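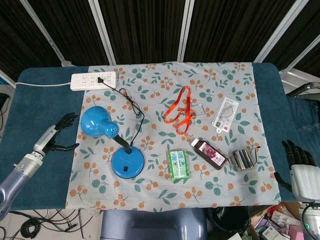 Does a forfeited game count toward a player's suspension? Under rule 7 as amended tonight, a forfeited game counts as served if the suspended player was on the roster filed before the forfeit was declared.

## Disdale Adult Hockey League – Rules and Scheduling

March 8, 2021. Zohreh Ghaffari in the chair. Minutes of the August meeting approved with one correction (Barkano was listed as absent and was present).

**1. Forfeits and suspensions**

Stimar asked for a ruling on the player suspended after the second Barkano game. The next game on the schedule was forfeited by the opponent. The chair read rule 7, which covers postponed games only. Dimitriou moved to add forfeits, with the roster condition given at the top of these minutes. Carried. Barkano abstained. The change applies from the current season.

**2. Standings tiebreakers**

Current order is points, head-to-head, goal difference. Dimitriou proposed placing regulation wins ahead of head-to-head – teams have not all played each other the same number of times. Discussion followed on whether overtime wins should carry a separate column on the score sheet. Tabled. Ghaffari to circulate wording.

**3. Ice time**

The rink has offered 264 hours for next season. Late slots are included. Stimar objected to being given three late starts in a row and asked for a cap of two. Agreed as a guideline, not a rule.

**4. Forfeit fee**

Set at $200 per game, payable before the team's next start. Notice given the day before the game halves the fee. Carried, Stimar opposed.

**5. Score sheets**

Sheets are still arriving without goalie changes marked. Scorekeepers to enter the time of each change. Unsigned sheets will be returned to the home team.

**Actions**

- Ghaffari – tiebreaker wording, revised text of rule 7
- Dimitriou – reply to the rink on hours
- Barkano – send missing score sheets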